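The Case for the Handled Basket

A fruit basket with a fixed handle is an awkward object by most storage standards. It doesn't stack, it doesn't nest, and it takes up more height on a shelf than its contents justify. Toy makers and kitchen suppliers keep producing it anyway, and play-food sets are still sold with one more often than with a box or a tray.

Britta Schmieder has specified baskets for the play-kitchen range at Gusard for 5 years. Her working file lists 203 samples, most of them rejected for one of 2 faults: a loose weave at the rim, or a handle that shifts when the basket is lifted off-center. Both show up early. Toy fruit weighs little, but it rolls, and the load moves to one side as soon as the basket tilts.

A tight weave solves most of the rim problem. Wicker woven closely holds its shape under side pressure and leaves no gaps for small fingers or fruit stems to catch in. The handle is a separate matter. A bare cane arch is stiff but narrow, and the pressure falls on a thin strip of the palm. Wrapping the arch widens the grip. 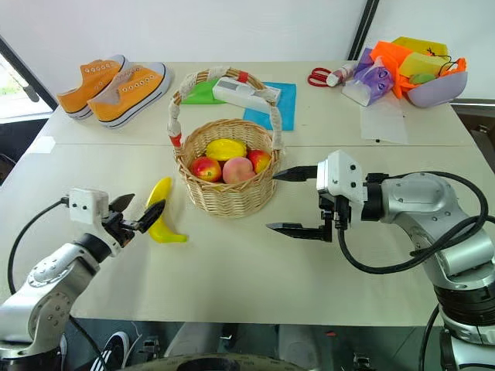 Wrap materials differ mainly in how they end. A rope-like cover stays put along the curve and works loose at the ends, where the handle meets the body. Schmieder asks for a band at each end and prefers a contrasting color – red on white is easy to inspect, and a band that has slipped is obvious from across a room.

Filling the basket takes less thought. Round pieces such as apples and peaches settle against one another and can be piled above the rim. A banana doesn't settle. Its curve holds it away from the other pieces, and it is usually the first to come out. Oden, which supplies loose play fruit, suggests putting it in last or leaving it on the table.

Cleaning is simple. Brush the weave dry, wipe the handle with a damp cloth, and let the basket air out before the fruit goes back in. Soaking swells the wicker and loosens the wrap. Replacement bands are sold separately in the Priltine line, in packs of 2.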